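Ledstead Lockers: Gallery

The locker cabinets on the first floor at Ledstead are shared by everyone who works in the building and by the evening classes. They are light grey metal, with doors of several sizes and open compartments in between. They came to us from the old Sleiman offices in April, along with a box of keys, and it took Edin Gashi and Hermine Widmer most of a week to match the keys to the locks. The list is kept at the front desk.

The page is for people who have been given a key and would like to know what sort of space they are getting. It also covers the questions we are asked most often. There are 80 lockers on the list at present and 22 names waiting.

Tall doors and small doors

The tall doors suit coats and long bags. The small ones take a lunch box, a phone and a pair of shoes if you are careful. Each lock has its own key, and we ask people to leave the key in the lock when they give a locker up. The slots are for air. Please don't tape over them, even if you have had trouble with draughts or dust.

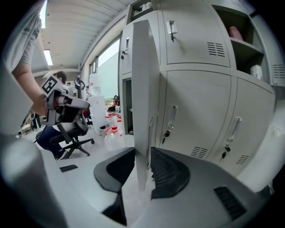 Can I keep the same locker from one term to the next?
You can keep it as long as you tell the desk before the term ends. If we hear nothing, the locker goes to the next name on the list and anything inside is bagged and held for 7 days.

Open compartments

The open compartments don't belong to anyone. They are meant for things you will want again the same day, such as a drink, a jumper or a bag you don't want under your chair. Nothing in them is covered by the building's insurance. Anastasia Tzavaras clears them at nine in the evening and puts whatever she finds in the crate by the desk, with a note of which compartment it came from.

Food should not be left in them overnight. Bottles are fine during the day with the lid on. If you spill something, there are cloths in the cupboard by the sink, and the shelves wipe down easily with warm water and a little washing-up liquid. Scouring pads take the paint off.

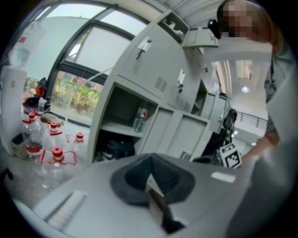

Bags are the other thing we get asked about. A rucksack of ordinary size will go into one of the tall lockers if you empty the side pockets first. Larger ones can go at the end of the row, provided they don't stick out into the walkway. Please keep the tops of the cabinets as clear as you can. Carrier bags slide down the back and we have to pull the whole row out to reach them.

Close your door when you have finished, including when the locker is empty. The hinges on the Sleiman cabinets are old and the doors bend if somebody walks into them. Two have been straightened already by Octavio Apaza and he would prefer not to do a third.

Lost keys

Tell the desk the number of your locker and they will look for a spare. A new key is cut at Dullo and usually comes back the next working day. Locker 161 has no spare at all, so whoever has that one should take particular care. The numbers follow the old office list, which is why they run higher than the number of lockers we have.

To go on the waiting list, leave your name with Glykeria Kourkoulas at the front desk and say whether you need a tall locker or a small one.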